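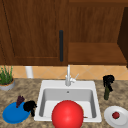 The simulated kitchen with its sink, as shown to visitors on the large screen of our demonstration room.

About Gidex

Gidex is a small company which makes software for household robots. We do not build the robots. Our work is the part before: the simulated rooms in which a robot can try a task many times, fail at it, and try again, without breaking any real plates. We have been doing this since we were 2 people in a rented office above a bicycle shop, and we are now 8, on the ground floor of the Vulivel building, with a proper door for visitors.

Our main product is called Hetska. It is a collection of kitchens. Each kitchen has cabinets, a counter, a sink and a number of loose things, and each can be changed: another stone for the worktop, another wood for the doors, other tiles on the wall, other objects in other places. A robot which has learned in one kitchen only will often be lost in the next one. For this reason the customers ask us for variety more than for beauty, although we try to give them some beauty as well.

What we show on open days

Twice a year we open our demonstration room to schools, to neighbours and to anybody who is curious about this kind of work. At the last open day, on August 12, 2022, we received 100 visitors, and the programme was built around the sink kitchen. We chose it because everybody has a sink at home and everybody has an opinion about what should be in it.

The visit takes a little more than one hour. First we show the kitchen at rest, before any robot is put into it. We let the guests look for some time and tell us what they would tidy first. Children say the red ball, always, and they are right that a big shiny ball is a strange thing to find at the sink. The adults start with the plates, the blue one on the left or the white one on the right with the small red fruit. Some people want first to move the green bottle. There is no correct answer and we do not give points.

Afterwards we load the robot and start the exercise. The instruction is written in ordinary words, for example "put the ball on the counter" or "move the fruit to the blue plate", and the visitors may choose from a list which we prepared. Then we watch together. We do not select only the good attempts. If the robot closes its fingers beside the ball, the guests see it, and we open the record of the attempt and look at where the mistake began. Many visitors tell us that this was the best part of their afternoon.

A ball is harder than it looks. It rolls, it has no edge to hold, and in a basin the walls come in the way of the arm. The glossy surface is also a difficulty, as the bright spot on it moves when the camera moves. For the worktop we used a speckled pattern like granite, in tan, brown, grey and cream, and small brown objects are hard to notice on such a background. The tiles behind are laid in diamonds, in pale peach and beige. We like them very much. One of our visitors said that her grandmother had the same, and she asked us if we had been to the house.

In the last part the guests can change the kitchen themselves. There are two computers for this and a member of our team sits beside each one. You can take away the plant, turn the cabinets from wood into white, or put in more objects until there is no free place on the counter. The robot then must try again in your version. Visitors who wish it receive their kitchen by e-mail as a still picture.

How we work

At this moment the Hetska collection holds 700 kitchens. Every one is opened and checked by a person before we deliver it. We look if the doors hang straight, if the objects stand on the surface and do not sink into it, and if the light is believable. Our objects are simple in shape, and some of the fruits and vegetables would not win a prize. We improve them little by little, starting with those which the robots must hold the most often.

We also keep a second project, Prieto, which is for teaching. It is a lighter version of the same kitchens and it runs on a normal school computer. Teachers can use it for a lesson or for a full term. The exercises were written together with teachers who came to our first open days and who told us, in a friendly manner, that our manual was impossible to read. It has been written again from the beginning.

Visiting us

The next open day will be in January. The entrance is free, but please write to us before, because the demonstration room is not large and we prefer to receive people in small groups. School classes are welcome in the mornings and other guests in the afternoons. The room is on the ground floor and can be reached with a wheelchair. Coffee, tea and apple juice are offered in the corridor, and we kindly ask you to leave the cups there, away from the computers.

If you come with a class, tell us the age of the pupils and if they have already done some programming. For the younger ones we make the talk shorter and leave more time for changing the kitchens. Companies who would like a private demonstration of Hetska can ask for one at any time of the year, using the contact form on this site. We answer in English, and we try to do it within two working days.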